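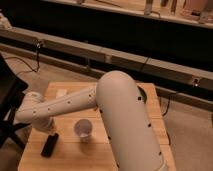 **Can a machine clear the table for you yet?** Only if the table is nearly bare and you have all afternoon.

Jilus, the home-robot outfit in Davthorpe, has spent the months since February telling subscribers that kitchen help is close. I'm not sold. A clear plastic cup on a wooden table is a fair test, and a harder one than the sales pages let on — cameras have trouble with see-through things, and thin plastic gives way if the grip is too firm. A child of seven manages it while looking the other way.

The company says its arm passed 700 cup pickups in a row. Fine. Were they all the same cup, in the same light? The report doesn't say. It also leaves out how long each one took, and at $4,000 I'd want to know.

The packing shop at Rulilside tried a Bach unit for 12 weeks and went back to people for anything soft, clear or oddly shaped. They kept the machine for boxes. Boxes it does well.

Jilus has promised timed results in the next report. I'll print them if they come.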